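Bisham Household Electricity Readings: data card

Version 2
Released 4 Jul 2020

Summary

This dataset holds meter and plug-level electricity readings from homes in the Bisham area. It is meant for work on load forecasting, appliance detection and standby consumption. Readings are supplied as comma-separated text, one file per home per month, with a separate table describing each home and the appliances in it.

Contents

readings/ — whole-home and plug readings
homes.csv — one row per home
appliances.csv — one row per metered appliance
gaps.csv — start and end of every outage longer than one reading interval
tools/ — scripts for loading, resampling and checking

There are 310 homes in this release. Whole-home power is present for all of them. Plug readings are present only where the field has_plugs in homes.csv is set to 1.

Sampling

Whole-home power is logged once every 60 seconds by a Zondach clamp meter fitted at the consumer unit. Plug meters report on the same interval but are not synchronised with the clamp, so the sum of plug readings can briefly exceed the whole-home figure. Users who need strict agreement should resample to five minutes or longer with tools/resample.py.

Timestamps are in UTC. Local time is not stored. Version 1 used local time and had a duplicated hour each autumn; files from the two versions must not be mixed.

Fields in the readings files

ts: time at the end of the interval, ISO format
home_id: four-digit code, matches homes.csv
channel: 0 for whole home, 1 upwards for plugs
watts: mean real power over the interval
volts: mean supply voltage, blank for plug channels
flag: 0 normal, 1 interpolated, 2 suspect

Kitchen channels

Kitchen appliances account for most of the short, high peaks in the data. Toasters and kettles are purely resistive and show as flat-topped blocks, which makes them the easiest classes to separate. Where two appliances shared one outlet through an adaptor, the channel is labelled "mixed" in appliances.csv and should be left out of training for single-appliance models.

Any kitchen plug reading below 700 watts while the appliance label is "kettle" is marked suspect. In most of these cases the plug had been moved to another appliance and the label was not updated.

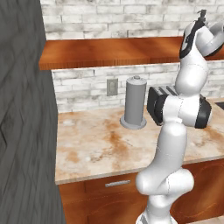

Known problems

Homes with solar panels report net import only. Export is clipped to zero, and the field has_solar should be checked before computing daily totals.

Clamp meters with firmware older than the September update drop readings when the supply voltage dips. The affected intervals are listed in gaps.csv and have not been filled.

Fridge-freezers are recorded as one appliance even where the two compartments have separate compressors.

Electric showers are hard-wired and have no plug channel. They can be found only in channel 0.

Loading

Run tools/load.py with the path to the readings folder. The script writes a single Parquet file per home and skips suspect rows unless --keep-suspect is given. The Tautahi library reads the output directly. Nitden users need to convert the ts column to integer seconds first — tools/to_nitden.py does this.

Licence and privacy

The data may be used for research and teaching. Addresses, names and tariff details have been removed, and floor area is given in bands. Attempts to identify a household are not permitted under the licence.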